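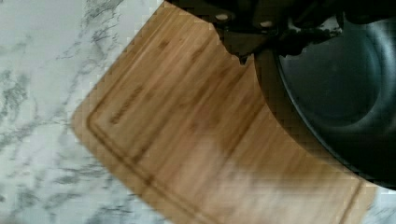 Pan on a board: hand guiding or remote control?
Forum > Teaching and demonstrations

plelgate_kitchen
Posted in June, 7 replies

We are recording demonstrations for one task: moving a frying pan on and off a chopping board. So far we have 200 done by hand guiding, where you hold the arm and walk it through the motion. The other option is remote control with a leader arm, which we have set up but hardly used. The wrist camera is the only camera. Which would you carry on with?

Usness
Remote control. If you hold the arm, your hands and sleeves end up in the wrist view and the policy learns from them. They won't be there when it runs by itself.

old_torque
Depends where you hold it. I grip above the wrist and my hands stay out of view. Hand guiding gives you a feel for contact, and with a pan rim that matters. Over a leader arm with no force feedback you press too hard and don't know it.

Usness
You can see the fingertip against the board in the wrist view. That is enough for a pan.

old_torque
Not when the gripper is dark and the pan is dark. The two run together at the rim and you are guessing.

plelgate_kitchen
That is our trouble as well. The bamboo shows up well against the marble, but where the finger meets the pan it is hard to make out. Also a lot of blur when I move quickly.

Anghel
Slow down, then. I recorded 992 remote demos of a similar job and threw out over half for blur. The second batch I did at half the speed and kept nearly all of it. Shorter exposure helps too if you can add light.

skadeo_user
I disagree about slowing down. Train on slow demos and you get a slow robot. Fix the exposure first, then move at the speed you want.

Anghel
You can speed up playback afterwards. You can't take the blur out.

skadeo_user
Fine with an empty pan. Less so with anything in it.

old_torque
Whichever you pick, don't mix them without a label. We had 1,985 episodes in one folder and no note of which were hand guided. Sorting them took longer than recording them.

plelgate_kitchen
Thanks all. I'll do a batch by remote control at a slower pace, with another lamp, and keep it in its own folder — then train on each set separately. Pale tape on the fingertip is worth a try as well.

Usness
Put the tape on before you start the batch, not halfway through.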